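Karkari stacking method

The Karkari stacking method is a procedure for teaching a robot arm to gather loose tableware and nest it in order of size. It was developed at the Badawi Laboratory in Sovik by Esther Mushi and Ehab Radwan, and takes its name from the software in which it was first written. The method belongs to the wider field of imitation learning, in which a machine is given recordings of a task being done and learns to produce similar movements by itself.

Background

Nesting bowls is a simple household chore, but it brings together several problems that robots have long found hard. The arm must judge which of two vessels is the larger, often from an angle at which one partly hides the other. It must take hold of a thin, curved rim without pushing the vessel away. It must then lower the vessel into another with little room to spare. Glossy plastic adds a further difficulty, as reflections from ceiling lights can be mistaken for edges.

Earlier work at the laboratory relied on measured models of each vessel. This gave accurate results with a known set of tableware but failed when a new bowl was added. Mushi and Radwan set out to remove the need for such models, and published a first account of their approach on 3 April 2022.

Method

Training begins with demonstrations in which an operator guides the arm by remote control. The published set, known as Tastora, holds 2,000 demonstrations recorded on a cloth-covered table with plastic vessels of different sizes and colours. Vessels are moved to new positions between recordings so that the system does not come to depend on a fixed layout.

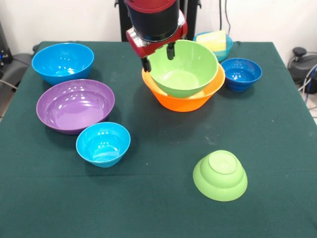 Each demonstration is divided into short stages: approach, grasp, lift, alignment and release. The division is made from the motion of the arm and the opening of the gripper, and requires no marking by hand. A separate part of the system, called the order planner, looks at the whole table before each stage and chooses the next pair of vessels. The planner compares rims only. Its authors found that the width of the rim was a better guide than height, which led to errors with tall, narrow bowls.

The grasp is made on the rim, with one finger inside the vessel and one outside. This hold leaves the base free to enter the vessel below, though it allows the upper bowl to tilt. The method accepts a small tilt and corrects it during release - the fingers open slowly while the wrist is lowered, and the bowl settles under its own weight.

Cups were added to the recordings in July, after the first trials with bowls had ended. They are treated as a separate class, and the planner will not place a cup inside a bowl unless told to do so.

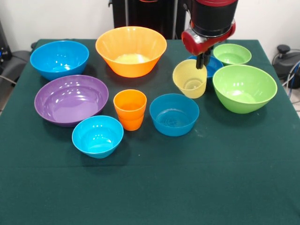

The gripper above a translucent yellow cup, with bowls and orange cups on the table.

Results

The main trial consisted of 219 attempts with vessels that had appeared in training. The authors reported that 89 per cent ended with every vessel correctly nested. A second trial of 50 attempts used vessels the system had not met before. Performance was lower, and most failures came at the alignment stage, where the upper vessel caught on the rim of the lower one.

Translucent cups gave mixed results. The cloth showing through the wall of a cup sometimes led the system to place the rim too low, so that the fingers closed on the side. Adding a second view of the table reduced this fault but did not remove it.

Limitations

The method assumes that vessels are empty. It has no means of turning over a bowl that lies upside down, and the planner leaves such bowls where they are. It also cannot separate two vessels that have become wedged together. Radwan has described this last point as the chief obstacle to use in kitchens, where tableware is seldom left neatly apart.

Later use

The Tastora recordings have been used at the laboratory in studies of table clearing and cupboard loading. A shortened version of the order planner forms part of its teaching course for new operators.

See also

Imitation learning
Robot grasping
Remote operation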